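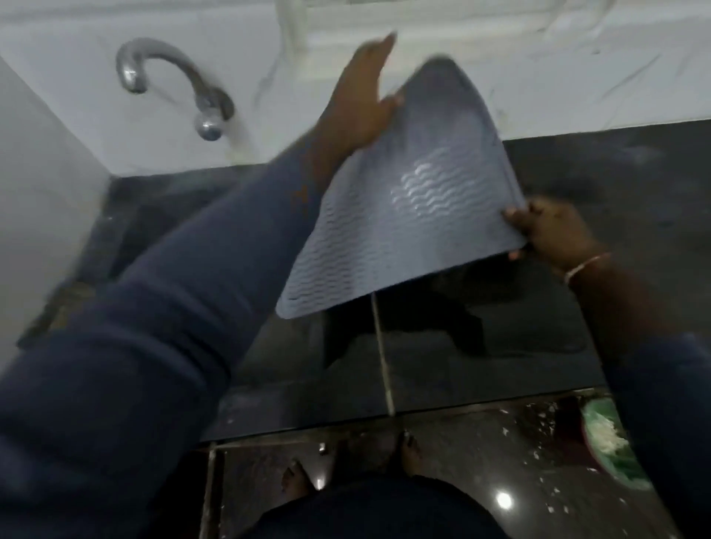
12月 作業ノート(台所班)
記入:ドラホミーラ・シュテファネツ
読了時間:2分

水まわりの片付けを機械に任せられるか、という件の続き。皿とコップは先月でひと区切りにして、今月から柔らかい物に移った。ふきん、スポンジ、シリコンマット。いちばん手こずっているのがマットで、把持の位置が決まらない。人がやると、左手で上の縁をつかみ、右手は右下の角の近くを下から指で巻いて親指で押さえる。マットは宙で反って傾いたままだが、両手の位置が対角に近いので面の向きは保てる。うちの双腕は左右とも同じ高さの縁をつまむ設定にしてあり、真ん中が垂れて向きを見失う。ここをまず直す。

シミュレーションの結果。左右同じ高さの把持で327回、対角の把持で463回まわした。落下は対角のほうが少ないが、持ち替えに入ると差が消える。実機は対角で16回だけ。うち14回は持ち上げまで成功、裏返しまで行けたのは3回。チョレに使える数字ではない。

認識側のメモ(シナンと話した分)
・波形の凹凸が光を拾うと、面の途中を縁と誤検出する。縁の平らな帯を手がかりにする案。
・黒い御影石の天板は反射で深度が抜ける。マットの下の暗い部分を物体に数えてしまうことがある。
・天板の継ぎ目の線も縁の候補に上がってくる。長い直線は除外でよいか、要確認。

アクセルの意見は「マットを持ち上げず、天板の端まで滑らせてからつかめばいい」。試す価値はある。ただ、濡れていると天板に貼りつくので、水を切る工程を別に考える必要が出る。スヴァトプルクは吸着パッドを推しているが、凹凸面では空気が漏れるはず。平らな帯の幅がパッドの径に足りるか測っておくこと。

床は今回の対象外。こぼれた物を避けながら台所に立つだけでも、人と台車では条件が違いすぎる。ジャービルの台車は細かい屑を踏むと自己位置がずれるので、走行班のエリカに記録を回した。

現時点の答えとしては、マット1枚の扱いもまだ人のほうが速い。次は指先のゴムを柔らかい型に替えて、同じ条件で実機をもう一度。替えの部品はハーイェクに注文済み、到着待ち。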